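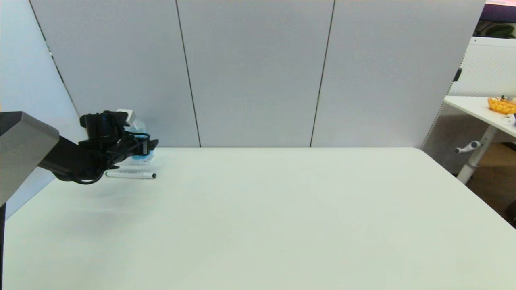
White table and grey panels at the Tastville fair

I've been meaning to go to the Tastville home and land fair for years, and this May I finally did it. We've been renting long enough that my savings account has started to look like a down payment (a small one, squint a little), so I took the early bus, got in right when the doors opened at 10, and spent most of the day asking strangers what things cost.

My first stop was Vandenberghe, the builder with all the signs out on the county road. They're selling townhouses in a development called Meson, up on the old orchard land, and they had a scale model you could walk all the way around. I loved the model! Tiny trees, tiny mailboxes, even a tiny dog. The prices were less adorable. A two-bedroom end unit starts at $460 thousand, and that's before you pick a floor, a stove or anything else you might want to stand on or cook with. The HOA fee wasn't on the sheet so I asked, and the woman at the desk had to go look it up. She came back with a number in pencil. I'd want to see that in print before I signed anything.

What I did like was how open she was about the sales so far. She said the first row went fast last fall, mostly to people selling bigger places in town, and the second row has been slow. They'll pay part of your closing costs on that second row if you use their lender. I asked if I could use my own credit union and still get the deal, and the answer was a very friendly no.

Then over to Urnier, which is a whole different thing. Urnier is just lots – no houses, no model, only a big plat map with colored stickers on it. Red for sold, yellow for on hold, nothing for available. There was a lot of nothing down by the creek, and I asked about flooding, and he did pull out the flood map right away, so credit for that. Two of the creek lots need extra fill before the county will let you build. The ones on the hill already have water and power at the street but you're on septic, and you pay for your own soil test.
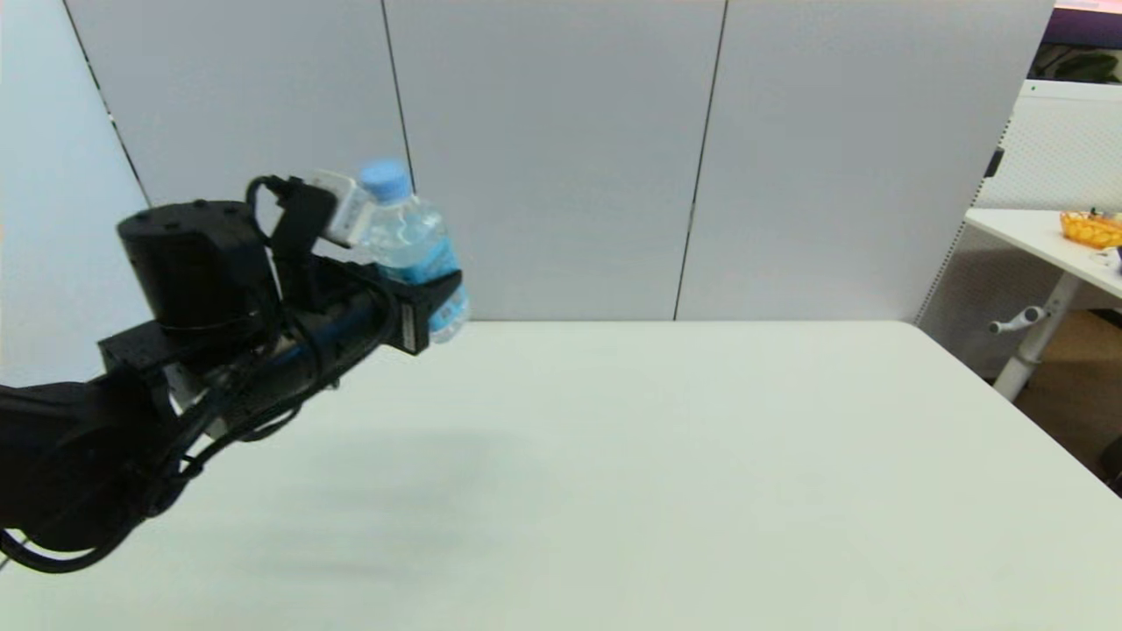
Black arm with looping cables, same day

Lunch was a bratwurst and a lemonade, eaten standing up. The food line was longer than any of the lender lines, which I took as a sign of where rates are!

After lunch I sat in on a talk about reading the county sales records, and it was the best part of the day for me. The speaker put up last year's list and showed us how to look up any deed by street. There were 665 sales recorded for the whole county, and a good chunk of those were bare land, so if you only go by the total you'd think houses were moving quicker than they are. I wrote that down and underlined it. She also said homes on the east side have been sitting up to 14 weeks before an offer comes in, and that it's fine to ask a seller's agent how long it's been. I had always felt rude asking that.

A couple of practical things if you go next year. Parking fills up by mid-morning and the bus stops right across the street. Bring a bag with handles, the folders are heavy. And go see the smaller tables along the back wall before the big builders. I left them until the end, and by three o'clock the well driller and the surveyor I wanted to talk to had both packed up.

I came home with sore feet and a stack of price sheets that's still on the kitchen counter. I've got a tour of the Meson units booked for next month, second row, and I'm taking a tape measure.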